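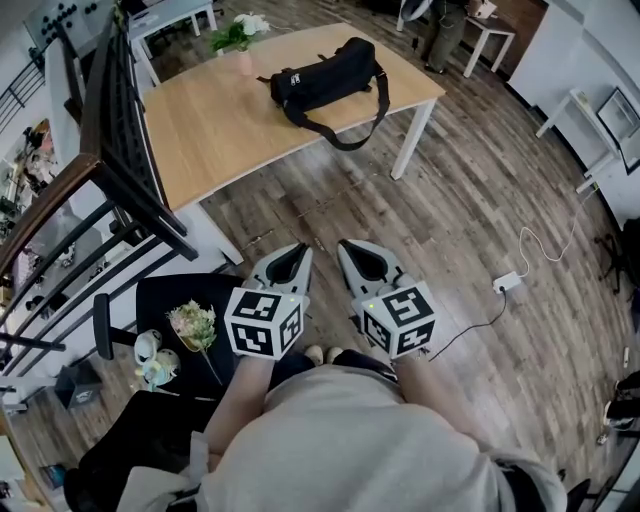

Questions We Hear About Bags, Landings and Getting Out the Door

Damel Home Tidying, frequently asked questions
Last updated Fri 16 February

Most of what people write to us about comes down to the same few square feet of the house: the spot near the stairs where everything gets put down on the way in and picked up on the way out. We love these letters (please keep them coming!) and we've gathered the ones that turn up most often, with the answers we'd give you if you were sitting at our kitchen counter.

Is it all right to pack a duffel on the table?

Yes, and we wish more people would. Packing on the floor is hard on the back, and packing on the bed means the bag ends up buried in laundry by bedtime. A table puts everything at a comfortable height and lets you see both ends of the bag at once. Lay an old towel down first if the bag has been on a train platform or in the trunk of a car, and move any flowers to a far corner so you don't catch them with your elbow.

What do I do with the long shoulder strap?

Unclip it if it unclips, roll it up and tuck it in an end pocket. If it's sewn on, fold it back over the top of the bag while you work. A strap hanging over the front edge of a table is the easiest thing in the world to snag with a hip or a chair arm, and small children and dogs do like to pull on it.

My office chair has become a shelf. Help?

You are in very good company. A chair with arms seems to invite it: a bouquet goes down on the seat, then a little toy, then a sweater, and by the weekend you're answering emails standing up. We suggest giving those things a real address close by. One shallow tray on a side table is plenty. Clear the chair every evening before supper, even if all you do is move the pile to the tray, and sort the tray on whichever day suits you.

How do I look after dried flowers?

Keep them out of direct sun and away from anywhere steamy, and they'll hold their color for a good long while. Dust them with a hair dryer on the cool setting, held well back, or with a soft paintbrush if you have the patience. Leave the wrap on if you like it, though you may want to loosen the tie a little so the stems aren't crushed. And please don't lay them flat under anything, because they do crumble.

And the fresh ones in pots?

A small pot on a wooden tabletop needs a saucer under it, always. Water it at the sink, let it drain, then bring it back.

Where should shopping bags go?

Off the floor near the stairs, first of all. We ask our clients to empty a bag the same day it comes home, fold it, and keep no more than eight in the house. If you have a railing with open balusters, resist hanging bags from it. They swing, they scuff the metal, and somebody always grabs the handle instead of the handrail.

Should I hang my pictures or lean them?

Leaning is lovely on a side table and very forgiving if you change your mind a lot. Put a bit of rubber pad under the bottom edge so the frame can't slide. Heavier frames really ought to go on the wall.

How long does a visit take, and what do you bring?

A landing or entry usually takes us 3 hours, a whole floor closer to a day. We bring labels, the towels, and a stack of Ansah trays in case you'd like one (you're never obliged to buy). Bookings for the Ollunness side of town fill up fastest in October, so do write early if that's you.

Can I drop by?

Please do! We're at 652 Vukum Road, up the side steps, and the kettle is usually on. Ring twice, as the bell sticks.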